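Fevers in Little Ones: Your Questions Answered

I get asked about temperatures more than anything else on this blog, so I've put the usual questions in one place. I'm a mum of three and a former nursery nurse, and I'm not a doctor — if you're worried, ring one.

What counts as a fever?

In the UK it's generally 38°C or above. Mine all run a bit warm after a nap or a mad half hour on the trampoline, so I wait a bit and check again.

When should I get help straight away?

If your baby is under three months and hits 38°C, or is three to six months and hits 39°C, call 111 or your GP. For a stiff neck, trouble breathing, a rash that doesn't fade under a glass, a fit for the first time, or a child you can't wake properly, it's 999 or A&E.

Do I have to give medicine?

Not always! If they're hot but playing and drinking, I leave them be. If they're miserable, children's paracetamol or ibuprofen can help, but read the leaflet for their age and don't give both at once unless you've been told to.

Should I sponge them down?

No, and please don't strip them off either (my own gran swore by it). Light clothes and a normal room are fine.

They won't eat. Is that a problem?

Food can wait a day or so. Drinks matter more — little sips, ice lollies, milk, whatever goes down. Fewer wet nappies than usual is a reason to ring someone.

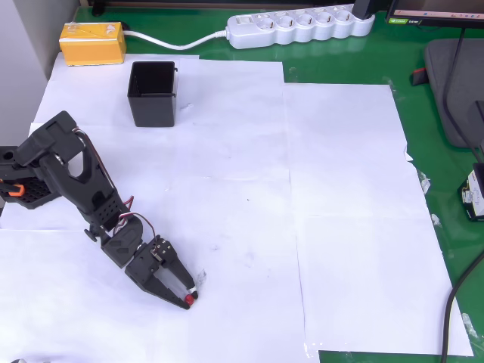 Black robotic arm over a paper-covered work surface.

Which thermometer do you use?

A plain digital one under the arm. I had a fancy ear one before that and got a different number every time (probably me).

When can they go back to nursery?

Ours, Prandach, likes them to be back to their normal selves first, but every place has its own rules, so ask yours.

Can I send you a question?

Yes please! Pop it in the comments and I'll add it here. I have a read through most evenings, once everyone's in bed.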